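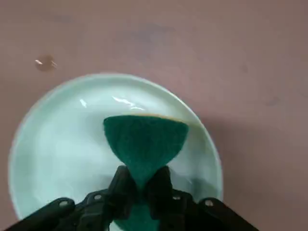
# Poramel dish soap bar: three months at the sink

I don't trust anything that promises to replace a product that already works. Liquid detergent works. It's cheap, it lasts, and the bottle stands up by itself. So when the Poramel bar started turning up in every second kitchen shop, I assumed it was a cake of laundry soap with nicer paper around it. After 3 months I'd say that's a bit unfair, but only a bit.

## What you get

One solid block, pale yellow, in a cardboard sleeve. It smells faintly of lemon for the first week and then of nothing, which I count in its favour. There's no dish supplied. You're meant to buy the matching Pestow tray separately, and the sleeve tells you so twice. I used an old saucer for a fortnight and the bottom of the bar turned to paste, so I gave in and bought the tray. Add that to the price before you compare it with a bottle.

## Washing with it

You wet a scourer or brush, rub it over the block and get on with it. The lather is thinner than you'll be used to. On glasses, cups and plates that have only seen toast, it's fine. I had no complaints about film or streaks so long as I rinsed in hot water. In cool water, I did.

Grease is another matter. The sleeve says it "cuts through baked-on fat". A roasting tin after lamb took four goes back to the block, and I still finished it off with liquid. Plastic tubs that had held bolognese came out orange and slightly slippery. My cast-iron pan I didn't risk.

Some things I noticed along the way:

- The bar goes harder once it's been left a few days, and you have to rub a good deal more to get anything off it.
- A brush picks up more soap than a scourer, but it also digs a trench down the middle.
- Bits of onion and rice stick to the top. Rinse it or it gets grim.
- No good for filling a sink. I tried swishing it about under the tap and got grey water.

## Does it last?

The maker claims one bar equals 3 bottles of liquid. It doesn't say what size of bottle, or who was washing up. Mine was down to a sliver after nine weeks in a two-person household with no dishwasher, and I finished the trial on a second one. A bottle of my usual stuff lasts us nearly 4 weeks. You can do that sum yourself, and then remember the tray.

The last centimetre is close to useless. It snaps, slides through the slots in the tray and sits in the drip bit underneath. The suggestion on the sleeve is to press the old sliver onto the new bar. I did that, and it fell off.

## The reviews

The shop's website shows 1086 ratings for it, most of them glowing. I read a fair few pages and kept finding people who'd had theirs for two days. Of course they're pleased — it still smells of lemon.

## Who might like it

If you're tight on space, or you go camping and don't want a leaky bottle in your pack, I can see the point. It's also kinder on my hands than the liquid was, and I wasn't expecting that. My knuckles usually crack in winter and so far they haven't.

If you cook a lot of meat or wash up in a full sink, keep your bottle. I've gone back to liquid for pans and I'm using up the bar on cups and plates. When it's gone I probably won't replace it, although the tray has turned out to be quite a good place to keep the scourer.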